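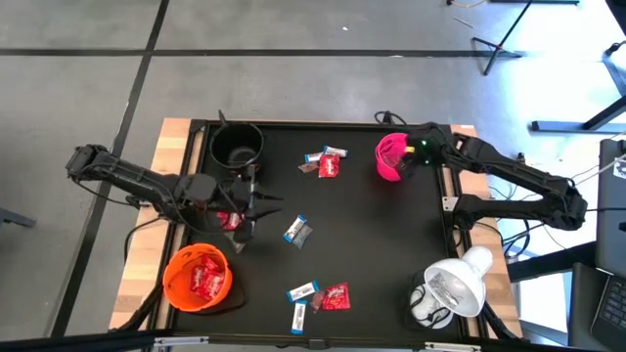 Clekside open day: two-arm sorting cell, notes and questions
Forum > Manipulation > Events and site visits

palletjack_9
Posted March 2018

Went to the Clekside open day and spent most of it at the two-arm table, the one sorting wrapped snacks into buckets. Posting notes while I still have them.

Setup as I understood it: two black jointed arms facing each other across a black work surface, a bucket per product class, items dumped loose between the arms. Red candy packets go to the orange bucket. The other two buckets are black and pink, and the assignment changed between runs, so don't read anything into color. Bouchra Shehata ran the demonstration and took questions the whole time, which I appreciated.

The arms are teleoperated for data recording, then a policy is trained on the recordings. She gave 1238 recorded episodes for this task. The policy version ran in the afternoon on the same table.

Numbers I wrote down for the policy run: 50 items presented, 39 in the correct bucket. She did not split the remainder into wrong bucket and never picked, and I forgot to ask.

Two things I'd like opinions on. First, is a gripper with angular fingers the right tool for film packaging? Second, why two arms for this at all?

tkachuk_owner
Reply to palletjack_9

On the second question: reach and handoff. With the buckets out at the corners, one arm of that size is near full extension on the far side, and your wrist orientation options get poor out there. Two arms each stay in a comfortable volume.

On the first: suction is the default for flat bars and I'd still use it. We run a Tkachuk vacuum head on flow-wrapped product and the miss rate is low enough that we stopped logging it.

m_ferrule
Reply to tkachuk_owner

Suction on flow wrap depends on fill. A bar with slack film will leak at the cup unless you land on the flat. A small pillow packet with loose contents is worse. The candy packets would be the problem item for your head, and fingers can at least pinch the crimped end.

tkachuk_owner
Reply to m_ferrule

Use a bellows cup. This was solved a long time ago.

m_ferrule
Reply to tkachuk_owner

Solved for one SKU presented flat on a belt. Drop a bar on top of a packet at an angle and try it.

Aidan Keogh
Reply to palletjack_9

I was there too, morning session. A few additions.

Overlapping items were the main failure I saw. When a bar lay partly over a packet, the operator usually nudged the bar clear before closing on it. I asked whether those nudges were kept in the training set and the answer was yes, all of them, including the clumsy ones. I think that is correct. If you trim them out, the policy has no example of what to do with an overlap.

The second weak spot was release. Light film packets cling to the fingers, and the operator had to lower the gripper well inside the rim and open wide. From above the rim they sometimes landed outside.

I disagree with the framing of 39 out of 50 as a result. It is one run on one layout.

palletjack_9
Reply to Aidan Keogh

Fair. I reported it because it was the only number given. No cycle time was offered either.

Did you get anything on lighting? They had a desk lamp with a white shade sitting on the table itself, in a corner.

Aidan Keogh
Reply to palletjack_9

I asked. The lamp is a distractor object for some episodes. It gets moved, swapped or removed so the policy does not key on a fixed background.

brandel_bits
Reply to Aidan Keogh

That matches what we do. Our Brandel cell trained on a bare table and lost accuracy when somebody left a clipboard next to the bin. Retrained with clutter and it recovered.

Question for either of you: were the arm cables external? We had a harness catch on a bucket rim and drag it.

palletjack_9
Reply to brandel_bits

External, bundled along the links on both arms. I did not see one catch. The buckets looked light enough that a snag would shift them, though, and I'd want them fixed down for anything unattended.

tkachuk_owner
Reply to palletjack_9

Which brings me back to my point. For unattended running you would use a belt, a vacuum head and one arm.

m_ferrule
Reply to tkachuk_owner

They are not selling a packing line. The task is there to test grasping on mixed film packaging.

palletjack_9
Reply to m_ferrule

Correct, Shehata said so at the start. The next open day is in May and they plan to run it on the Ekadeck table with 9 product types. I've asked for the misses to be logged by cause and will post them if I get them.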